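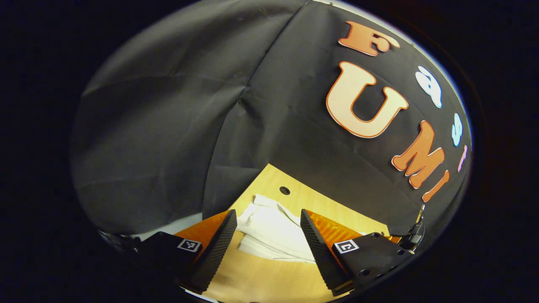 ## Week 6: cloth backdrops and cut-out letters

Welcome back! Last week we did paper banners, so tonight we move on to fabric, my favorite part of the course (I know, I say that every week).

**Choosing the cloth.** Go matte and go dark. Shiny stuff throws glare back at your audience. The gray-black behind "Fast UMI" is the sort of shade I mean – cream and orange letters jump right off it. Wrinkles are the big headache. Steam the cloth, hang it overnight, and look at it again from the back of the room before you reach for the steamer a second time. I like a few soft folds at one side, but keep the part behind the words as smooth as you can.

**Letters.** Cut your big word first and fit the small one around it. An outline in a darker version of the face color is an easy win, and a pale blue edge does wonders for white. If you want a bit of shadow, use something with thickness!

**Hanging.** Let the bottom edge just reach the tabletop. Too long and it puddles, too short and everyone sees the wall.

**For Saturday**

- Bring one word, 6 letters at most, cut and outlined
- Read the Wurno handout, the section on seams
- Scissors are in the Isano cupboard, please put them back

The Sepúlveda room is ours until 9, so stay late if your letters are fighting you.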